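Splashback

A splashback (my American cousins say backsplash, and I've given up correcting them) is the strip of wall covering between a kitchen worktop and whatever sits above it. Its job is to keep water, fat and tomato sauce off the plaster. I've lived with 5 of them over the years and tiled two myself, so I have opinions, and you'll find them mixed in with the facts.

Origins

People tiled behind sinks and stoves long before fitted kitchens came along, mostly with plain glazed squares. Once worktops began to run along a whole wall, the tiles ran along with them. My gran's house in Ernus had just the one row, seven tiles long, and everything above it was gloss paint the colour of custard. It wiped down beautifully!

Materials

Glazed ceramic is the usual choice, and the cheapest. Glass is lovely to clean but shows every fingerprint. Steel sheet turns up in restaurant kitchens and dents if you look at it wrong. Then there's mosaic -- small tiles that normally come fixed to a mesh sheet, so you aren't sticking up 1000 little squares one by one. I used sheets from a shop called Zalico for my second go and still managed to get one upside down.

Mosaic and grout

The charm of mosaic is the mixed colour. Greens and greys are very forgiving, and a few darker squares dotted about stop the wall looking like a swimming bath. The price you pay is grout, and lots of it. Seal it once it has cured, and keep an old toothbrush handy (mine lives under the sink).

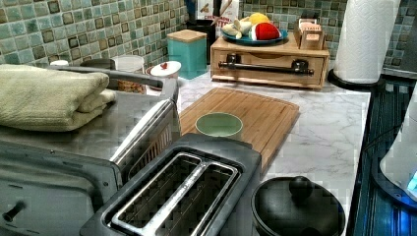
Mosaic splashback in sea green, teal and grey, with a pale veined worktop.

Living with one

A busy splashback goes best with a quiet worktop, to my eye, and canisters that pick up one of the tile colours look very smart against it. Pull them forward now and then and wipe behind, though, as crumbs love that corner. The joint where wall meets worktop wants flexible sealant, never grout. I learnt that in my Stundinell flat, where the grout had cracked from end to end by May.

See also: Worktop; Grout; Utensil crock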